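Power board for a sewing room in an old house, is it safe to plug in everything?

Posted in Home and Garden > Electrical

Eglė Sakalauskas
We rent an old weatherboard house in Rustdale, built in 1965, and I use the small back bedroom for sewing. There is only one double power point in the whole room and it is behind the door. I have a sewing machine, an overlocker, an iron, a lamp and in winter a small fan heater. I also want to charge my phone there.

At the moment I have one board from the discount shop plugged into another board so that the cord reaches the table. My neighbour told me this is dangerous. The landlord says the wiring is fine and he will not add more points. Which things can share one board, and should I buy a longer one? Please use simple words, I am not good with electricity.

14 people found this useful

Cordeiro
Just buy a better board, the cheap ones are rubbish. I've had an Ideck for years and never had a problem. Don't run the heater off it though.

Vija Jaunzems
I disagree a little with the answer before mine, because the price of the board is not the main thing. The main thing is how much you ask from it at the same time.

Turn over your board and read the label. In Australia it usually says 10 A and 2400 W. This is the limit for everything together, not for each socket. Then look at the label on each of your appliances and add the watts. A sewing machine and a lamp use very little. An iron is often 2000 W or more, and a fan heater is about the same. So the iron and the heater together are already too much for one board, even if there are free sockets.

Your neighbour is right about the two boards. Please do not plug one into the other. The first board carries the load of both, and there is one more connection that can become loose and warm. Buy one board with a cord long enough to reach, and do not put the cord under the rug or through the door where it can be squeezed.

In your place I would do it like this. The heater goes directly in the wall. The other wall socket takes the board, and on the board you have the machine, the overlocker, the lamp and the phone. When you want to iron, turn off the heater and put the iron in its wall socket. My own sewing corner had a similar problem and I changed to a board with USB ports, so the phone charger does not take a socket.

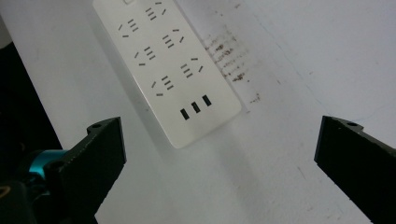
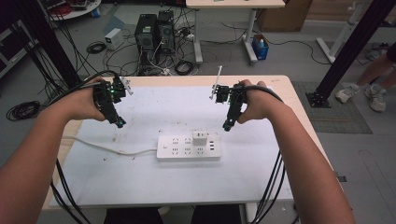
Also check that the board has overload protection, it is a small reset button or switch. If it trips, do not only press it again. Unplug something first. If the board feels hot, smells strange or has brown marks near the sockets, stop using it the same day.

About the landlord — ask him if there is a safety switch in the meter box. In a house of this age it is possible that nobody added one. The rules for rented houses are different in each state, so I can't tell you what he must do, but your tenants' union can answer this by phone and it costs nothing.

Eglė Sakalauskas
Thank you Vija, very clear. I looked at the label and it says 2400 W like you wrote. The heater is in the wall now and the second board is in the bin.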